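Zokevell Kitchen Scale: My Set-Up Guide
Section 3: Weighing with your own bowls and plates
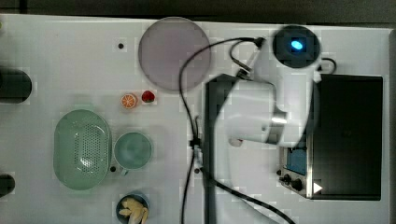 Fig. 3. A round plate, an oval colander and a shallow bowl with a small handle.

I've had my Zokevell since June 2019 and I still use some dish or other on it every single day, so this is the section I care about most! You'll want the batteries in and the feet leveled (Section 2) before you start.

1. Put the scale on a hard, flat counter. A dish towel underneath will throw it off, and so will a cutting board that rocks.

2. Press ON with nothing on top. Wait for the zero to stop blinking. Mine takes a few seconds, longer on cold mornings.

3. Set your dish in the middle of the platform and press TARE. The display drops back to zero and you're ready to fill.

4. Add your food slowly. If you're going for 500 grams of flour, slow way down near the end (I always overshoot and end up spooning it back out).

5. Adding a second ingredient? Press TARE again and keep going in the same bowl. Do this as many times as you like.

6. When you lift the dish off, you'll see a minus number. That's the weight of everything you tared out, so don't panic, just press TARE once more.

Note: Wide plates can hang over the display. Fasil Woldemariam wrote to me about this, and his fix is the one I use now: set a small upside-down cup on the scale first, tare it, then balance the plate on that.

Note: Draining berries or pasta? Let the colander drip in the sink first, then weigh. Water counts as weight, and it runs into the seam around the buttons.

Caution: Don't go past the limit printed on the underside, dish included. A heavy stoneware bowl eats up more of it than you'd think.

Caution: The scale shuts itself off after 40 seconds without a change, and it forgets your tare when it does. If you have to go hunt for the sugar, jot down the number first.

Switching between grams and ounces is in Section 4.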